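Prundel library gets its reading room back in June 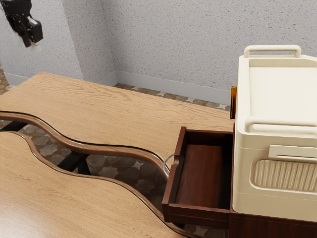
I've been grumbling about the Prundel branch library since the roof started leaking over the periodicals, so it's only fair that I bring you the good news too. The reading room is opening again in June, and I got to poke my head in one morning while the painters were on their coffee break.

The big change is the hours. The library used to shut at five, which was no use to anyone with a job, and now it'll stay open until nine on weeknights. Branch manager Svetozár Káčik – sorry, Kováčik, I've been spelling it wrong in this column for two years and he has been very nice about it – told me the late hours are a trial through the end of the year. "If people come, we keep them," he said. So come, please! I'd hate to lose them over a quiet November.

The survey that got all this moving went out last fall with the water bills, and 1183 households sent it back. Longer hours came out on top by a mile, followed by more tables and (my own vote) a bathroom on the ground floor. We're getting the first two. The bathroom is "under discussion," and if you've lived in Prundel as long as I have you know what that means.

What else? The local history shelves are moving downstairs from the attic, including the 238 boxes from the old Altard cannery that the Fodirell Road people have been asking to look through for ages. You'll need to sign up for those at the desk, and you can't take anything home. The kids' story hour stays at 10 a.m. but moves to the side room, so the crossword crowd can stop glaring at the toddlers.

Parking is going to be a pain for a while. The Sriwong Street lot is still half dug up for the new drains, and the city says it won't be finished until after the opening. I'd walk if you can, or leave the car behind the post office.

Doors open at nine in the morning on the first day, with coffee and a book sale out front. Paperbacks are 150 to a table, or so I'm told, and they go fast. Bring small bills and your old library card – the cards all still work, even the orange ones.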